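**Broltbridge board recovery cell: progress report for November**

Work on the cell continued through the month, with a stop in the second half after a grip fault on the Rovari hand. This report covers the fault, what we have done since, and what it does to the schedule. Spending is within the approved budget except for the item noted at the end.

## The fault

The cell was running the socket routine on server boards still mounted in their chassis. The hand had closed on a retention lever and was lifting it when the thumb motor lost its position reading. The controller should have held the last grip and raised an alarm. It read the missing signal as an open hand and kept closing. Grip force climbed to 60 newtons, well past the limit set for board work, before the operator hit the stop.

No one was inside the guard. The lever bent, the socket was damaged, and that board was scrapped. The hand lost a thumb pad and a finger link was pulled slightly out of line.

We found two causes. The encoder cable to the thumb had worn where it passes the wrist, and the Zolturik controller had been updated in October with its signal-loss setting back at the factory value. Our checklist after an update did not include that setting. It does now.

## Work since the stop

The cable has been replaced and rerouted with more slack. The link was straightened and checked, and the thumb pad is new. We pulled the signal on purpose on each finger in turn, first in free air and then on a scrap board, and the hand held and alarmed every time.

Board work restarted at reduced speed with an operator at the stop button. We are using boards with the memory already out so the fingers have more room next to the socket.
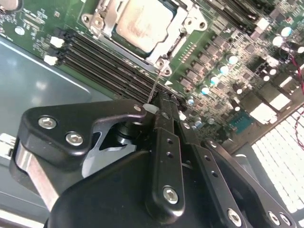 ## Open items

- The force limit is still set in software only. Yeom has quoted for a slip clutch that would cap it mechanically, with delivery in up to 5 weeks.
- The wrist camera loses sight of the contact point on some approaches. We are testing a different approach angle.
- Cable inspection has been added to the weekly check. The old interval was monthly.

## Schedule and cost

The endurance run of 3000 grip cycles was due to finish this month and has not started. We do not want to begin it before the clutch is fitted. The demonstration for the Broltbridge site moves back by the same amount.

Repairs came out of the maintenance line. The clutch is not covered there, and we ask for approval to pay for it from contingency.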